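Lumer tabletop cell: equipment budget and planning notes

Version of 2019-04-13

Contents

This folder holds the equipment list, the cost sheet and a small set of stills for the Lumer cell. The cell has two arms over one shared floor and is used for mug and coaster handling. The notes are for anyone pricing a second cell, or replacing parts in the first.

Files

budget.csv – one row per purchased item, with supplier, unit price and quantity
spares.csv – parts to keep on the shelf
layout.txt – mounting notes for the rail and bases
stills/ – pictures from the wrist and workspace cameras

All prices are in pounds and exclude VAT. Delivery is entered on its own row for each supplier. Labour is not costed.

Arms and grippers

Budget for 2 arms of the same model. We looked at a mixed pair and dropped the idea, as it meant two sets of spares and two control programs. Each arm needs a base plate, a gripper with a camera, and its own cables. The Zolero quote covers the arms and base plates only. Grippers are quoted separately by Mahuika, and their lead time is the longer of the two, so order them first.

Fingers are treated as consumables. A pair is £79 and the sheet allows one spare pair per arm. Check finger opening against the handles you plan to use before you order. Mug handles vary a lot in thickness, and the maker's figure for maximum opening doesn't say how much room is left for a poor approach.
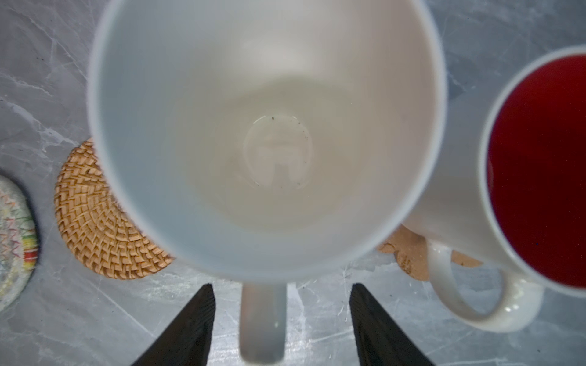
Wrist camera view, fingers open on either side of a mug handle.

Frame and enclosure

The front rail carries both base plates. Aluminium rail, corner posts and fixings come to £312 from Zudlow, cut to length. Wall panels are on a separate row – any rigid coloured sheet will do, but choose the colours before ordering, as changing them later means taking the corner posts off.

Leave slack in the arm cables for full reach, and check that the loops stay clear of the objects. Longer cables are listed as an option in budget.csv.
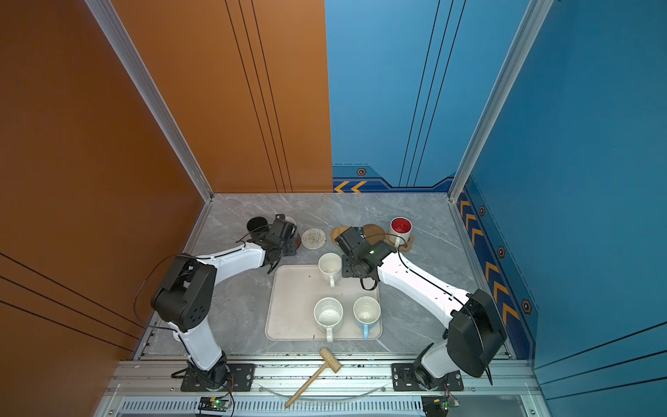

Both arms over the work floor, with mugs, tray and coasters set out.

Objects

Mugs, coasters, a tray and a wooden mallet come under sundries. Buy a mixture: plain and coloured mugs, cork and woven coasters. Glossy mugs give strong highlights on the wrist cameras, so price a matt set too if your lighting can't be moved.

Total

The sheet comes to £3,878 for arms, grippers, frame and sundries, before delivery. The computer is left out because we already had one.

Known gaps

Panel prices are from an old quote and need checking.
No row yet for replacement camera cables.
spares.csv does not include base plate bolts. To be added in the next version.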